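Print this article | E-mail to a friend
25 Jan 2021

Snowed in at Clilthorpe with 27 lorries and one kettle

I've been riding along with hauliers on and off for years, and I still can't sleep in a cab. Efthymia Giannakopoulos can. She pulled into the truck stop at Clilthorpe just as they shut the high road over to Pundness, set the handbrake, rang the office, and was snoring before I'd found my other glove.

We were carrying animal feed for Praltley, a firm with a yard on the coast and a habit of loading late. Efthymia had warned me about the late loading. An hour lost at the gate doesn't sound like much in summer, but in winter it can put you on the wrong side of a snow barrier, and that's where we were, with 223 miles behind us and a closed road in front.

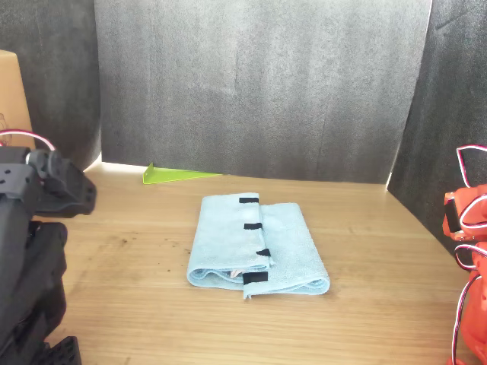

By teatime the park was full. I walked round it to keep warm (27 lorries, if you're interested, and one very brave caravan) and got talking to Aivar Pētersons, who was hauling salt of all things. You'd think the salt would get waved through! It was meant for the council depot on the far side, and the gritters over there were running low, and still he had to wait with the rest of us while a plough went up and came back down again without getting to the top.

Aivar's worry was his hours. He'd driven most of what he was allowed that day, so even if the barrier had lifted at eight he'd have been no use to anyone until morning. There'd been a rumour going round the café that the limits would be relaxed because of the weather, and half the drivers believed it and half said they'd believe it when they saw it in writing. He was in the second half. "Somebody's cousin said so isn't a rule," he told me, and went back to his soup.

I rather took to the café. One woman was doing the cooking and the till, the menu had shrunk to soup or beans by six o'clock, and people were eating in shifts so that everybody got a warm seat for a bit. The talk was all tyres and diesel. Efthymia, awake again and hungry, got into a long argument about whether you should run the engine overnight for the heater. She says never, get a proper night heater fitted and a decent sleeping bag. The man from Malik, who had neither, was running his engine. 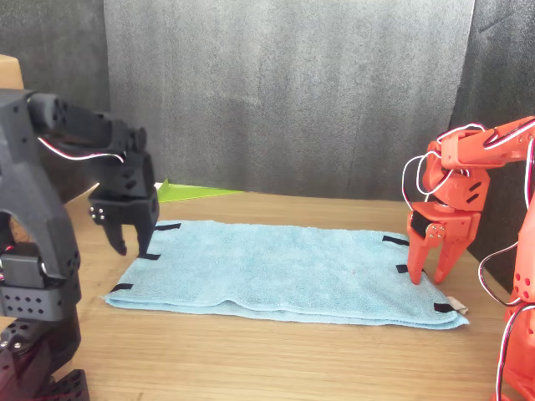
The message came through a little after five in the morning: one lane open, convoy behind the plough, no overtaking. I'd imagined a sort of grand departure, horns and so on, but it was just headlights coming on one after another and a lot of scraping. The climb took us over two hours. Efthymia kept it in a low gear and hardly touched the brakes, and I kept my mouth shut, for once. At the top the snow was banked higher than the mirrors and I couldn't have told you where the verge was.

She has done the crossing 572 times, by her own logbook, and has been stuck at Clilthorpe on a fair few of them. I asked if she'd ever thought of taking the southern route in bad weather. She has, and she's tried it, and it adds most of a day and the fuel comes out of a price that was agreed back when diesel was cheaper. So she watches the forecast, packs extra socks and goes over the top.

We tipped the feed at Pundness just before lunch. Aivar was already on his way back for another load of salt, and flashed his lights at us as he went by. There's more snow due in February, and Efthymia has offered me the passenger seat again. I've said yes, but I'm bringing my own kettle.

Shares: 2282
Comments (27)
Print this article | E-mail to a friend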